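A morning at the Furtado heart clinic open house

So I finally went to one of those open house things at the Furtado clinic, the one out past the reservoir, and I'm writing it up while I still remember most of it. Mitra Fallahi talked me into it. She does cardiac rehab there two mornings a week and has been after me to come by ever since my dad had his stents put in. August 2020 is a strange time to be touring a medical building, I know! They kept the groups tiny, everybody masked, and you had to answer the usual questions at the door and get your forehead zapped before they let you past the mat. There were 14 of us signed up for the whole morning, split into little bunches, and I was in the last one.

We started in the rehab gym, which smelled like floor cleaner and coffee (the coffee was for staff, sadly). Half the treadmills had been unplugged to keep people spread out. Parviz Mahmoudi, who runs the gym side, told us they had shut down completely in the spring and only started letting patients back in July. A lot of them lost ground over those weeks, he said. One man had been walking laps in his garage the whole time with his pulse written down on the back of a calendar, and Parviz was so proud of him he told us twice.

They let us try the step test if we wanted. I wanted. You go up and down a low box for 3 minutes while somebody keeps time, and then you sit and they take your pulse while it comes back down. I got to just over 100 and thought that was terrible, but Parviz said it was fine for somebody who came straight from the car with a bagel in her. My group was very competitive about this, by the way. A retired mail carrier beat us all and didn't even look pink.
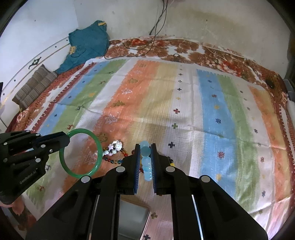

After that we went down the hall to the blood pressure room, and this was the part I'd tell anybody to go for. Mahnaz Asadi is the nurse there and she went through everything people do wrong at home, and I do pretty much all of it. I talk during the reading. I cross my legs. I wrap the cuff right over my sweater because it's cold in my kitchen. She had us sit for five minutes with our feet flat and no chatting, which was the longest five minutes of my week, and then took it again. Mine came down quite a bit from the first one. She also said to write down every reading and bring the whole list to the doctor, including the ones you don't like. I have been leaving out the ones I don't like. Dad has too, I'd bet money on it.

There was a talk at the end by Dr. Pejman Hosseinzadeh about what to do when you have a heart condition and catch something, flu or otherwise. It was supposed to last 30 minutes and went well over with all the questions (mostly from the mail carrier). The bit I wrote down was about cold medicine. Some of the decongestants can push your blood pressure up, so if you're already on heart pills he wants you to call the pharmacist before you buy anything off the shelf. Dad takes whatever is in the drawer. I texted him from my seat and got a thumbs up back, so who knows if it went in.

He was also big on flu shots and told us to get ours early this year. Somebody asked if walking in the heat counts as exercise or just as being foolish, and he said it depends on the hour, and that he goes before breakfast himself.

A few practical things if you're thinking of going to the next one. Parking is free but the lot by the front door is for patients, so use the gravel one behind and follow the path around. Wear shoes you can step in. The restrooms on the ground floor were closed when we were there and the elevator was one person at a time, so leave yourself a few extra minutes. There's no food, and the vending machine only wanted exact change.

I came home with a blood pressure log, a fridge magnet with the nurse line on it, and a sheet of chair exercises that Mitra drew stars all over. Dad gets the magnet. They're hoping to do another one in the fall if they're allowed, and you can ask at the front desk to be put on the list.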